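Week 3 notes: What a box costs (Intro to Small Business Costing)
Posted 9/13/22

Okay, so a few of you asked me to write up what I scribbled on the board, and my handwriting being what it is, fair enough. We were talking about fixed and variable costs and we got stuck (happily!) on packaging. I love packaging. I could do the whole term on it, but the department won't let me.

Start with the easy split. A fixed cost is one you pay whether you sell anything or not: rent, the website, insurance. A variable cost goes up every time another order goes out the door. The box is variable. So is the tape, the tissue, the label and the postage. People tend to forget the tape.

Our running case is Gustton, the little soap and candle shop. Their packaging bill for last year was $2,207, and they shipped 1,541 orders. Divide one by the other and you get $1.43 an order. Write that number down, we'll need it again.

Now, most of you wanted to call that "the cost of a box" and I stopped you, a little rudely, sorry. It's the cost of packaging per order. Some orders went out in two boxes. Some went out in a padded envelope. If you want the cost of a box you have to pull the box invoices out and do them on their own, which is the homework.

Then the supplier question. Wellau sells plain brown mailers in small packs. Skindomov sells them cheaper per piece, but you have to order a big batch and pay for it up front. Half the room said go cheap, and I get it! But where do the boxes live? If Gustton has to rent a storage unit to hold them, you've just swapped a variable cost for a fixed one, and a slow November hurts a lot more. Do the math both ways before you decide. I want to see both columns on your sheet.

Somebody in the back asked about waste. Good question, and I rushed the answer. Boxes that get crushed, misprinted or folded wrong still got paid for. If you buy 13 and use 12, the cost of the thirteenth gets spread over the other 12. Tiny on one order, not so tiny over a year.

Color and finish: this is where costing bumps into marketing. A tinted box usually costs more than plain brown, and the books can tell you how much more. They can't tell you if customers care. You'd have to test it, and we'll get to testing in week 8 (bring snacks, it's a long one).

For next time:

1. Read the Ó Ceallaigh handout, the first half only. Skip the part on depreciation, I'll cover it myself.

2. Redo the Gustton figures with 3,967 orders and the same price per order. What's the new packaging bill? Which of the fixed costs would have to change too, and why?

3. Pick any box you have at home and list every packaging cost you can think of behind it. A plain pink cardboard one is fine, fancy is fine too.
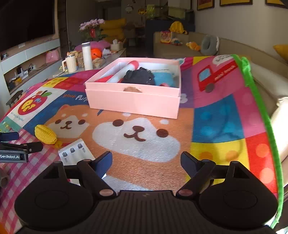
4. Bring your list on paper, please. I'll collect them at the start and hand them back the same day.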